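The Drellach cider fair returns in February, and its director expects over 4,000 visitors. "Growers pour their own cider, and guests may buy from them directly," the director said. This year 13 presses will take part, including Kuipers and Plilon.

Asked about parking, the director referred drivers to the Nestaditz lot.

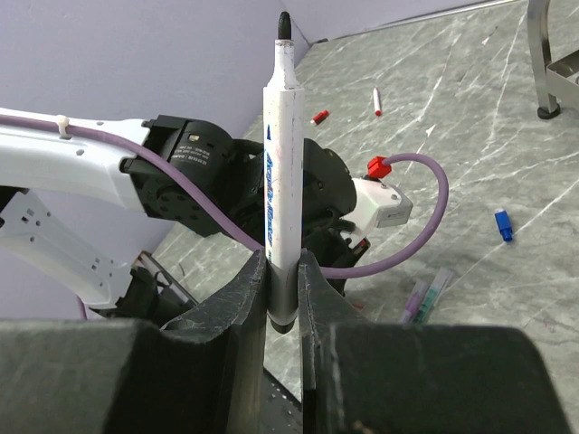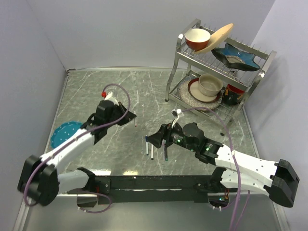 "The lot holds 800 cars," the director said. "Shuttles stop running at 10 p.m., and we ask guests to plan for that."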